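What the Dexterity Numbers Leave Out

We use cookies to remember your preferences and to see how our readers use the site. By continuing to browse you accept our cookie policy. Accept / Manage settings

I have now read the Kalberg paper three times, and I still can't tell you what the hand learned.

The claim is easy enough to state. Luana Bezerra and her co-authors collected 2122 short episodes of household handling, trained a policy on them, and report that adding a view from the wrist raised the success rate on kitchen tasks by a wide margin over the same policy with a head view alone. People have been passing the bar chart around since Monday. It's a good bar chart. My trouble starts with the word "success," which gets defined once, in a footnote, as "stable contact with the target object followed by displacement."

Think about what that lets in. A thumb lands on something, the something moves, and the row in the table turns green. A person clearing a dish rack would not call that a success. They would call it bumping into a plate.

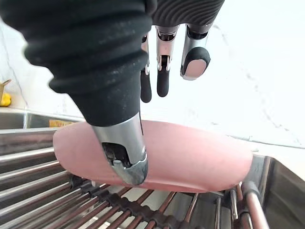
Reading time: 4 minutes

Look at what contact means in a case like the one at the sink. The metal thumb tip is down on a flat pink thing, the fingers hang over it with no touch at all, and the rack is a row of shiny rods. Is this the start of a grasp? It could be. It could also be a hand leaning on something. Under the footnote's definition the two are the same event as long as the pink thing shifts afterward, and a policy that pushes well will score right alongside a policy that picks up.

I put this to Cormac Ó Súilleabháin, who ran a similar comparison at Nonex two years ago and threw most of it away. His view is kinder than mine. He thinks a loose measure is fine early on, provided you use it on both sides of the comparison, and Bezerra's group did. If pushing counts for the wrist view, it counts for the head view too.

Fair enough, but the errors don't have to fall evenly. A wrist view sits close to the contact and gives the policy very good information about when it is touching something. Of course it does better on a test of touching. Whether it does better on a test of holding is a separate question, and the paper has the data to answer it. All 2122 episodes were recorded. Somebody could watch 400 of them and mark which ones ended with the object off the rack. I'd trust that single number more than the whole chart.

Then there's the matter of what the wrist view gets to see. Papers in this line of work tend to show the close-up where the fingertips, the object and a bit of counter are all nicely in view. The other kind of picture deserves equal space.

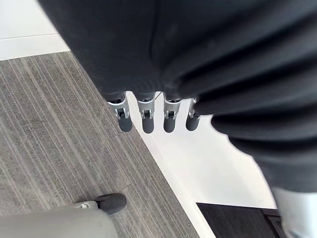
1256 words in the full series

Black fabric over most of the view, four fingertips poking out below the hem, striped carpet and pale floor under them. I have no complaint about any of that. Real rooms have cloth and carpet in them, and a robot that can't cope with either is no use to me. My complaint is with the filtering step, described in a single sentence, which removed episodes with "insufficient visual content." How many? By whose judgment? If the cloth-filled views were dropped from the test set and the head view was scored on what remained, then the wrist view was graded on its best days.

The Figueiredo benchmark had the same problem, and it took about a year for anyone to say so in print. By then it had been cited as settled. The Brurngate team later reran it with nothing filtered and the gap shrank by more than half — still a gap, still worth having, but a different story from the one on the slides.

I expect something similar here. My guess is that the wrist view does help, mostly in the last few inches, and that the size of the help depends heavily on how often something soft gets in the way. That would be a modest and useful result. I'd happily cite it.

What I'd want before then is the list of dropped episodes, a count of lifts kept apart from pushes, and one table where the fabric stays in.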